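Stock Control for Small Workshops
Session 2 notes - Kumaresan Chettiar

Right, picking up where we stopped last time. You'd all had a go at the reorder sheet, and most of you got stuck at the same spot, so I'll go over that first and then we'll get on to labelling.

The reorder point is the number that tells you to buy more. You take what you use in a day, multiply it by how many days the supplier needs, and add a bit for luck (the books call it safety stock, I call it sleeping at night). Say you get through 12 hinges a day and Zeletex takes 11 days to deliver. That's 132. Add eight for luck and you order when the shelf gets down to 140. Lots of you put in the order quantity there instead - it's a different number and it lives in the next column along!

I learned this the hard way when I ran the stores at Kelmendi. We had one supplier, Histel, who were lovely people and shut for most of December. I didn't know that my first winter. I do now, and I'd like you all to write closing dates on the supplier card before you write anything else.

On to labels. My rule is one part, one place, one name. If the invoice says "M4 pan head" and the bench calls them "the little silver ones", pick one and stick with it, even if you have to pick the silly one. Write big. Put the part number and the reorder point on the same label, so whoever takes the last handful knows it's time to shout.

Small stuff goes in small drawers, big stuff goes in big ones, and please don't mix two sizes of washer in one drawer because you've run out of room. I've done it. I spent a whole afternoon undoing it.

For next time: pick 12 parts from your own workshop and fill in a card for each. If you haven't got a workshop, use the Alla parts list at the back of the pack. Bring a calculator, and a pencil you don't mind lending me.

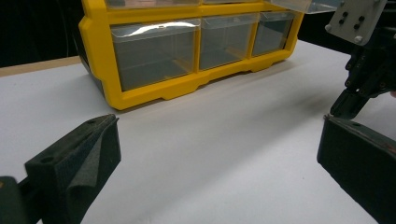 Clear drawers in a yellow organizer.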